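4.3 Comparing two finger sets on the PC assembly bench

Use this procedure when choosing between the Dultau short fingers and the Ellallow long fingers. Run both sets on the same bench, with the same controller profile, before changing anything else.

CAUTION: Disconnect the computer chassis from the mains before the arm enters it. Keep hands outside the bench area while the arm is enabled.

1. Lay the tower on its side with the panel off and the interior facing upwards. Place the grey parts fixture beside it on the slatted table.

2. Fit the first finger set. Close the gripper fully, then select Zero Fingers on the Tóth controller.

3. Set the closing force to 60 per cent. Do not exceed 86 per cent for memory modules or cards.

4. Load profile 101 and check that both the wrist view and the bench view are live.

5. Jog the gripper over the fixture, then over the memory slots. Stop above each position and compare the two views before descending.

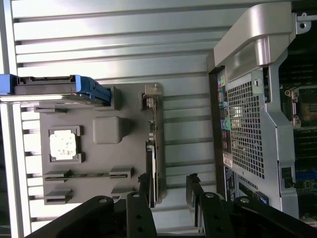
Wrist view over the fixture; bench view over the open case. 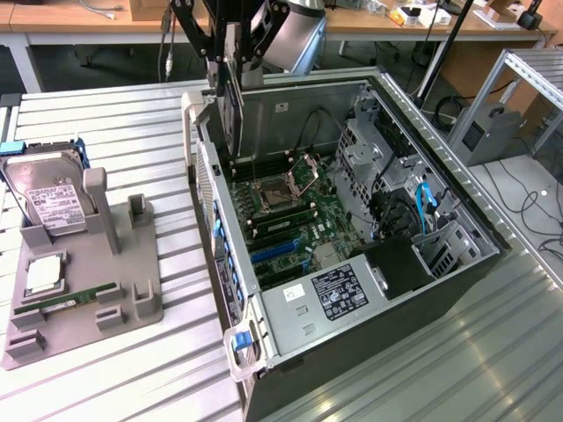
Maarja Sepp reports that the long fingers clear the drive cage more easily on her bench, but that they flex when a module is pushed home, and she asks for the force check to be repeated after every finger change. The check is now step 6.

6. Close the fingers on the test block and read the force value. If it differs from the setting by more than the tolerance in table 4-2, return to step 2.

7. Run the pick and place cycle for the memory module, then for the card. Log each failed grasp and the position at which it failed.

8. Fit the second finger set and repeat from step 2. Keep the lighting unchanged.

Note: The wrist view turns with the gripper. Use the bench view to judge left and right — the wrist view is for fingertip alignment only.

Note: Finger pads are rated for 3000 cycles. Do not compare a new pair with a worn one.

For camera calibration, see section 4.4.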